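Stories > Short Fiction > The Second Arm
Search stories Go

We had 4000 to spend, which sounded a great deal on the Tuesday and rather less by the time the kettle had boiled. I had spread the quotes along the bench, and I went through them slowly, the way my mother used to go through a menu when somebody else was paying.

Trunero wanted 2765 for the arm, second-hand, with a year's cover. Promel would sell us the gripper fingers at 222 the set, and you needed a spare set, everyone agreed on that, although they went a bit quiet when you asked how often. Then came the delivery, and the stand, and a man to bolt the stand to the floor. My partner in the business — we mended and packed bags, she and I, and had done since we were both a good deal thinner — said that she had bought a house with less paperwork.

"And what would it do all day?" she asked.

"Pick them up by the handles," I said. "Same as the first one."

"The first one's slow."

"So are we, love."

She laughed at that, and then she turned her chair round to watch it for a while, her tea going cold on top of the Trunero quote.
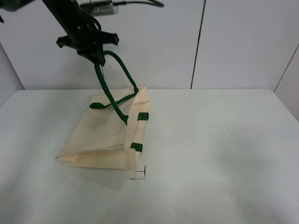
I did the sum again on the back of an envelope. If we let the stand wait until February, and I drove over for the arm myself, we could have the lot and still pay the electric. I told her so. She didn't answer straight away, but she moved her cup, wiped the ring off the paper with her sleeve, and asked me where I had put the good pen.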